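About Skundora

Who we are
What we test
How we work
Work with us

Skundora tests household and shop-floor machines on ordinary chores and writes down how they did. We are a small company of 11 people with two sites, a furnished flat at Mandov and a workshop on the Manolakis estate. Our customers are mostly firms that build robots, along with a few housing providers and shops that want to know whether to buy one yet.

The short answer we give most of them is "for some jobs, with someone nearby". The longer answer depends on the job, and finding it out is what we are paid for.

How we started

Theano Pappas ran the stockroom of a kitchenware wholesaler for many years and was regularly asked to sit through demonstrations of machines that would take over the shelving. They did well in the demonstration and badly on a Tuesday morning with a split carton in the aisle. Sointu Kettunen was an engineer at one of the firms giving the demonstrations. The two of them agreed on more than either expected, and they set up Skundora with one borrowed unit and a list of 138 chores written on the backs of delivery notes.

The list is still the basis of what we do. It has been reworded many times, but we have kept it at 138 so that results from one year can be set beside those from the next. Kettunen looks after the household half and Pappas the shop-floor half.

What we test

Household chores include clearing a table, loading a dishwasher, folding towels, putting shopping away, wiping a worktop and picking things up off the floor. Shop-floor chores include facing up shelves, opening cartons, sorting returns, moving stock cages and sweeping. We do not test lawnmowers or robot vacuum cleaners, which other people already test well.

Each chore is written out as a person would ask for it. "Put the milk back" is a chore. "Move object A to position B" is not, although we do break chores into smaller steps when we need to see where one went wrong.

Where things stand

Our last full round covered 2,701 attempts. Of these, 818 were finished to our standard with no help from a person. We count an attempt as finished only if you would not have to go back and do any of it again. A towel folded into a lump does not count, and neither does a plate put away dirty.

The machines are best at lifting one solid thing from a clear surface and setting it down on another. They are a good deal slower than a person at this, though for some customers speed matters less than we first thought. They are poor with cloth, thin plastic bags and anything that has slipped behind something else. Shop-floor work comes out ahead of housework in our results, mainly in jobs where the cartons are all one size.

Fridges deserve a paragraph to themselves. Almost every customer asks about them, and they remain one of the hardest places in the home. The door has to be opened and kept clear of the arms. The bins on the door are deep and close together, and a bottle has to be held upright and brought in over the rail.

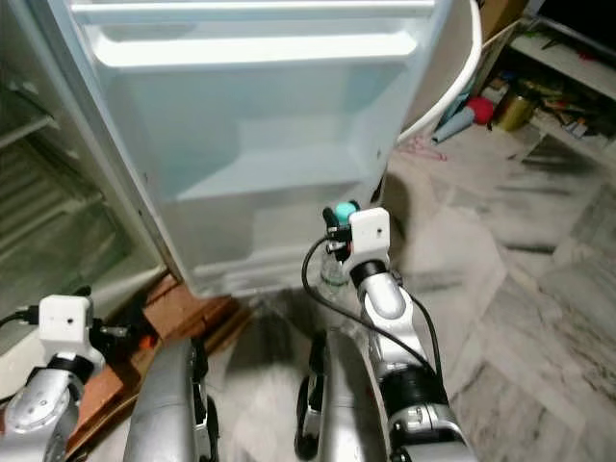

A person corrects for a swinging bottle without thinking. A machine that holds one by the cap has less to go on, and a small error at the wrist becomes a large one at the base. We score door bins and inside shelves separately for this reason – the two can give very different results on the same machine.

How we work

We leave the flat lived-in. Test rooms that are tidied before every run give flattering figures, so we stopped doing that early on. The floors, furniture and appliances are the sort you would find in any rented home, and several were bought second-hand.

Customers receive the full record of their own machine, including the failures. We do not sell robots or take commission on them, and we do not publish league tables. Our scoring sheets are kept in a system called Mavum, which we built ourselves and now license to other test sites.

Work with us

We take bookings for household rounds at Mandov throughout the year. The Manolakis workshop closes to visitors in December, when we service the racking and rewrite any chores that have caused arguments. If you would like a machine tested, please send its weight, its reach and the list of chores you believe it can do.

Page last updated 23/01/2021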